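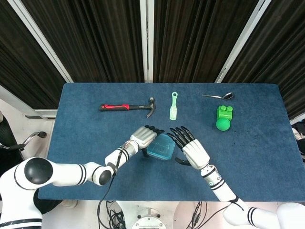 Vallia Public Library - Writers' Circle, Adult Programs

The Ferry Register

By Ghada Sfeir

The Office of Crossings at Dritberg kept a register of every passenger carried to Plarkitz, and by regulation the register was closed at 1,000 names. A new volume was then opened, and the old one was sent upriver to Kanaan for binding.

In June the clerk reported an irregularity. The final page of Volume 43 held a name in a hand that did not belong to the office. The name was her mother's, who had declined all her life to board a boat.

The Superintendent directed that the matter be examined. The boatmen were interviewed separately. Three remembered a woman in a gray coat who had paid in exact coin and stood for the whole passage. The fourth remembered only the fog.

"Was she met at the landing?" the Superintendent asked.

"She did not get off, sir," the boatman said. "She asked when we were going back."

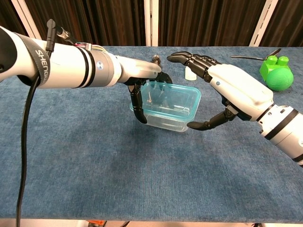

II. Findings

The office found that the fare had been received and the entry could not be struck. It found further that no return passage had been recorded, and that the clerk was entitled to one day's leave to make inquiries.

She took the early boat. The river was high and brown, and the bell at Plarkitz could be heard well before the bank came into view. She stood, as her mother was said to have stood, with one hand on the rail - and when the boatman held out the register, she signed below the last line and gave it back to him.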